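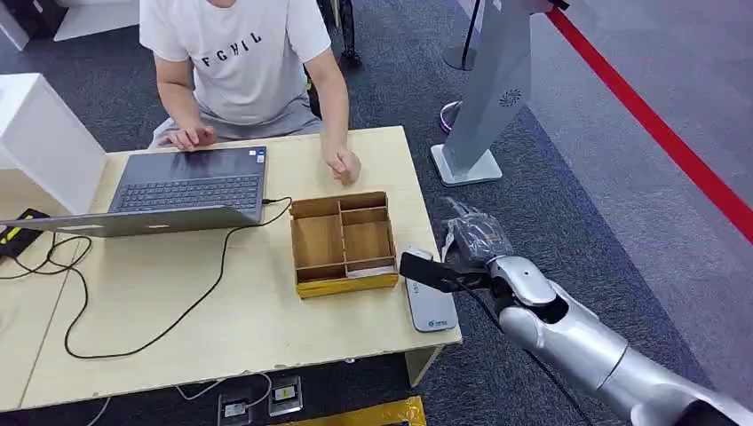
Sorting box in the middle, arm coming in over the flat gray unit, laptop across the table.

Teaching an Arm to Tidy: Tips From a Doubter

Filed under Workshop / Gadgets, 2025-01-25

Every few months somebody writes to ask if it's time to buy a small robot arm for the bench and teach it to put things away. The sellers make it sound like training a puppy. You hold the arm, or you hold a remote, you do the job a few times, and off it goes. I have now spent more hours on this than I'd like to add up, most of them with a rented Grallero arm and some with a Vundinitz kit that Syahrul Liew lent me. My view hasn't moved much. For most sheds and kitchens a labeled drawer is still the better buy. If you're going ahead anyway, these tips should save you some grief.

Pick a boring job. One kind of object, one place for it to go. Slips of paper into a divided box is plenty for a first try. "Clear the table" is a hundred jobs wearing one name, and you will be showing it all of them.

Use a box with stiff walls. A wooden organizer with thin partitions works well enough. Cardboard bends when the gripper leans on it, and then you're teaching the arm to work with a box that has a new shape every afternoon. Mark the corners on the table with tape so you can put it back where it was.

Leave clear plastic bags for much, much later. They crumple differently each time, they catch the light, and they like to hang on to a gripper when you'd prefer they let go. Woo-jin Ra swears a bag can be taught with enough patience. He may be right. I would like to see it done twice in a row in a kitchen with the sun coming in.

Cables. Push them back, tape them down, run them off the far side. Laptop leads are the worst because they're long and nobody wants to unplug. If a loop lies across the table while you're showing the task, leave it there for the practice runs too, or clear it for both.

By hand or by remote? Moving the arm by hand is quicker to learn and you feel it when the gripper bumps something. It also puts your own arm in the camera's view, and some systems cope with that badly. A remote keeps you out of the way but takes a while to get smooth with. Do 10 throwaway runs before you save anything. Mine were awful, and the first set I kept was full of little twitches that the arm copied faithfully.

Go slower than feels natural, but don't stop and think halfway. A pause gets recorded as part of the job. If you lose your place, scrap that run and start over.

How many runs? The Aris booklet says up to 15 for a simple pick and place. I needed a good deal more than that before I'd trust it with anything I cared about, and moving the box a hand's width to the left spoiled it again. Vary the starting spot a little from the beginning.

Keep the second person's hands still. If someone is sitting across from you at the laptop, agree on who is moving and who is watching. Know where the stop button is before you power up, both of you.

On price: the Sopacua bundle I was quoted came to 2,212 dollars, table clamp extra. You can get 17 very nice wooden organizers for a lot less than that and fill them yourself before lunch.

Readers who have one running a real chore, week after week, with no one standing over it, are welcome to write in. Please say which chore, and how often you have to pick things up off the floor.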